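## 4. Recording a low-light set

If you have worked through section 3, your wrist camera is mounted, the clock on the Cernlow controller agrees with the clock on the logging computer, and you have a clean daylight set saved. Well done – that is the fiddly part behind you. This section walks you through the low-light set, the half of the Marchal method that people tend to rush. Please give yourself an unhurried afternoon for it.

The idea behind the method is simple enough. A grasping policy trained only on bright, tidy pictures learns to lean on them, and it gets lost when the lights go down. We record the same reaches in near darkness, pair them with their daylight partners, and train on both together. In the Pulberg trials we used 3,000 daylight reaches and 3,000 dark ones, and that balance has served us well ever since. You are welcome to try another split, but do write it down in the run notes so the next reader can make sense of your numbers.

### 4.1 Before you start

- Finish and back up your daylight set.
- Charge the tablet, and turn its screen brightness all the way down. A bright tablet on the bench will light up your whole workspace.
- Cover any status lights on the controller with black tape.
- Keep a flashlight in your pocket for getting around between runs.

> **Caution:** You will be working near a moving arm in a room where you can't see it well. Stay outside the marked floor line whenever the arm is enabled, and keep the stop button in your hand. If you lose track of where the arm is, press stop first and turn the lights on second.

### 4.2 Setting the camera

1. Open the Providham panel and choose **Camera**, then **Manual**.
2. Switch off automatic exposure and automatic gain. Left on, they will brighten each picture by a different amount, and your pairs will no longer match.
3. Set the exposure to 25 milliseconds. Longer settings look nicer on the tablet but smear badly once the wrist begins to turn.
4. Lock the white balance at the value you saved with the daylight set. It will look wrong to you in the dark. Leave it alone anyway.
5. Save the profile under a new name, so that you don't write over the daylight one. (We have done this more than once, and it is a sad way to end a day.)

### 4.3 Recording the reaches

1. Place the target where the daylight list says it goes, then step back behind the floor line.
2. Turn off the room lights and wait a minute for the picture to settle.
3. Press **Preview**. Both fingers should show at the sides of the view, with the space between them open. If you see only one finger, go back to section 3 and check the mount.
4. Press **Record**, and let the arm run the whole reach without touching anything.
5. When the tone sounds, mark the run **Keep** or **Discard**. A failed grasp is still a keeper. Discard only if the camera dropped out or you pressed stop.
6. Repeat with the next position on the list.

**Note:** Bright spots and long highlights are fine, and we would even say welcome. Our first round of cleaning threw out 465 reaches for strong highlights, and the policy trained without them did noticeably worse near shiny fixtures. We put every one of them back.

### 4.4 Checking what you have

Open a handful of still pictures from different parts of the set and look at them at full size. Expect them to be very dark, with soft edges. What you want is one small patch of color that you can tell apart from the background, and enough of the fingers to judge where the gap lies. If everything is flat black, open the lens one stop and record a short test before you redo the list.

Once you are happy, go on to section 5 for pairing the two sets – and do turn the room lights back on before you walk over to the bench.
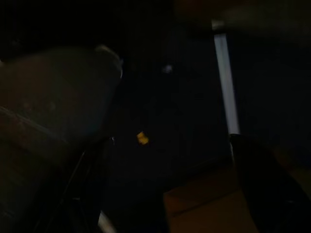 *Figure 4. Low-light wrist view, with the yellow object between the two fingers and a bright white bar to its right.*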